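Does Standing Up Help? A Trial of Height-Adjustable Desks in a Shared Study Room
Student project report, Workplace and Health elective
February 2018

Background
Standing desks have been sold to universities as a fix for nearly everything: sore backs, wandering attention, weight gain, low mood. The brochure for the Clakari desk, the model our faculty bought in September, makes all four claims on one page and gives a source for none of them. We wanted to know whether students in an ordinary study room would use the desks standing up at all, and whether the ones who did would report anything different from the ones who stayed in their chairs.

The published work we read was thinner than we expected. Many of the trials were short, many relied on people remembering how long they had stood, and several had no comparison group. Standing still for long stretches has its own problems, including sore feet and swollen ankles, and these rarely get a mention in the sales material.

Method
The trial ran in the Gezer study room, which has both fixed desks and Clakari desks. We logged 104 study sessions. At the end of each session the student filled in a one-page form on comfort, concentration and time spent standing. Two of us also kept an observation log from the back of the room, noting the position of each adjustable desk every 30 minutes.

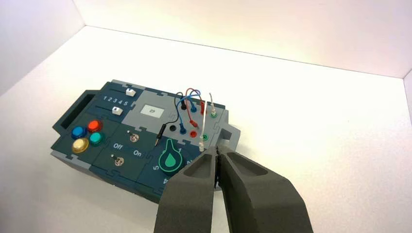
Students chose their own desks. We know this is a weakness. A person who walks past a free chair to stand at a raised desk probably already believes in standing, and will fill in the form accordingly. We asked to allocate desks at random and were told the room had to stay first come, first served during the teaching period. The results should be read with that in mind, and so should the results of any workplace trial that lets staff volunteer for the new furniture.

Results
Most of the adjustable desks spent most of their time at sitting height. The forms told a rosier story. Students regularly wrote down more standing time than our log could account for, which makes us doubt the self-reported figures in this report and in a fair bit of the literature as well.

Comfort scores were slightly better for the adjustable desks. Concentration scores were no different. Complaints about sore feet came only from students who had stood, as you would expect, and complaints about wobble came from anyone trying to type at full height.
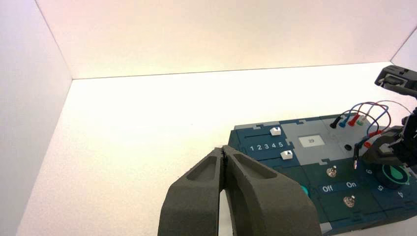 Figure 2. Closed gripper fingers inside a white enclosure.

Discussion
The small comfort result is the one a supplier would put on a poster. We would not. The Clakari desks were new, wider than the old ones and closer to the windows – any of these could lift a comfort score without anybody leaving their seat. A Sesmont fixed desk of the same width, put in the same spot, would have been a fair comparison, but we did not have one.

We also question the Plilmont wellbeing survey, which supplied our concentration items. It asks students to rate their focus "compared with usual" and never defines usual. Several people told us they had simply circled the middle number.

Recommendations
The faculty should hold off buying more adjustable desks until someone has run a trial with random allocation and a proper desk log. In the meantime, decent chairs and a reminder to get up for a walk would cost a good deal less.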